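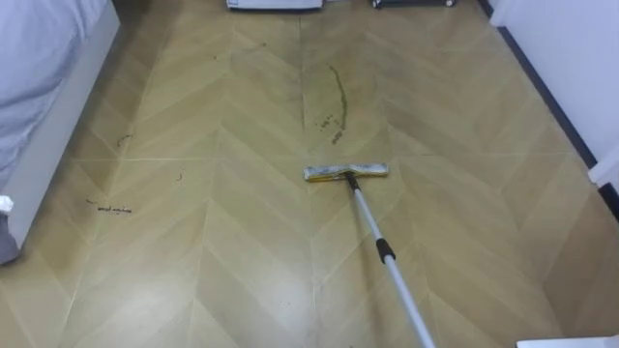

Can I use the Solilness backdrop for portraits if all I have is window light?
Most people who buy it do just that. The painted cotton has a matte surface with very little shine, so a north-facing window and a white card to bounce a bit of light back will give you a soft, even background.

Solilness Hand-Painted Backdrop
By Hattori, for the Plelulora studio range

We have carried Hattori backdrops in our Gasatgate shop for a good while now, and Solilness is the one we keep coming back to when a customer wants something quiet behind a face. It is a warm gray that leans toward brown in the corners and gets paler in the middle, and every piece is brushed by hand, so yours will have its own clouds and swirls (we think that's half the fun of owning one!).

It comes in 3 sizes: head and shoulders, three-quarter, and full length with a sweep for the floor. The full length is the heavy one at almost 18 pounds, and you will want a sturdy crossbar and a couple of sandbags for it - a light travel stand will bow in the middle. The smaller two are happy on nearly anything, even a curtain rod.

Each backdrop ships rolled on a cardboard tube, never folded. Please keep it that way if you can, with the painted side facing out, and store it lying flat or standing up in a dry closet. If a crease does find its way in, hang the cloth overnight and let its own weight do the work. Please don't iron it, as the paint can soften and stick.

For a deeper tone, move your sitter a few feet forward and let the light fall off behind them. Moved in close, the same cloth reads almost cream, and we have seen lovely family albums made with just the one backdrop used both ways.

The head and shoulders size is $200, tube included. The new batch that was painted in March is in stock now, and orders placed by 28th June ship free. Larger sizes are priced on request, and custom colors can be ordered through the shop.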